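**Kelto honey jar, 400 ml — two stars**

I bought this in September on the strength of the word "dripless", which I should know better than to believe by now. It's a clear glass jar with a big white plastic lid, and the lid is most of what you're paying for.

The glass is fine. You can see how much you've got left, and it stands steady on the table next to the spices. 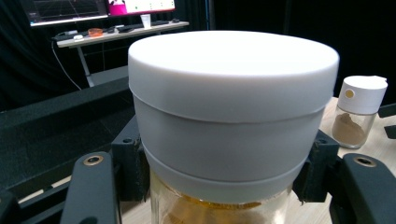

My grumble is with the top. It's built in layers, and honey creeps into the joins — I've had it apart 2 times with a toothbrush already. Kátia Teixeira has the same one and keeps sugar in hers, which seems wise.

Would I buy it again? No. An old jam jar and a spoon do the job for nothing.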